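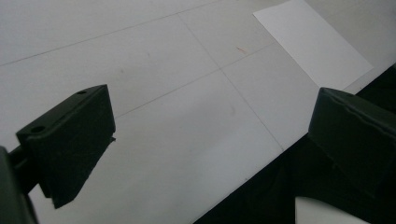

Pale gray tile: a hard, level floor suits stamping.

Most faint impressions come from what is under the paper. Carpet gives, and so does a soft desk pad. Ruwan Wickramasinghe, who tests office supplies for Turnstead, stamps on tile or on a rigid board and keeps the sheet clear of any grout line.

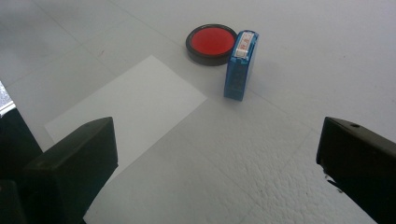 Page last changed: December

A red pad should be opened fully and set flat beside the paper. Self-inking stamps carry their own pad, and a separate one is of use mainly for plain rubber or wooden-handled stamps. Mixing ink types in one holder can swell the rubber.

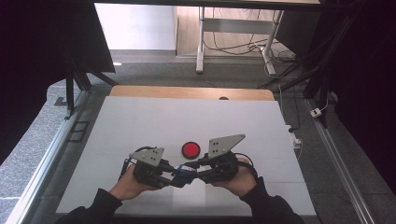
Red pad on a white board over a wood-topped table.

Hold the stamp upright, press once, and lift straight up. Rocking prints the edge of the mount. Wickramasinghe made 100 impressions at each of 2 heights and rejected 4 from the board, 5 from the floor. Plain copy paper was used throughout, one sheet at a time. Let each mark dry before stacking. 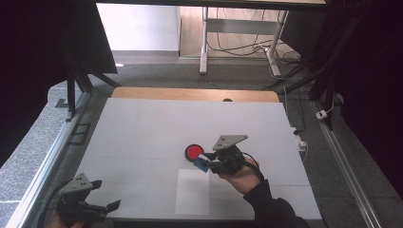

Nerea Figueroa writes that coated card needs a different ink altogether, and that hers still smeared on Saturday after a night on the rack. She now stamps the uncoated side and closes the pad between batches.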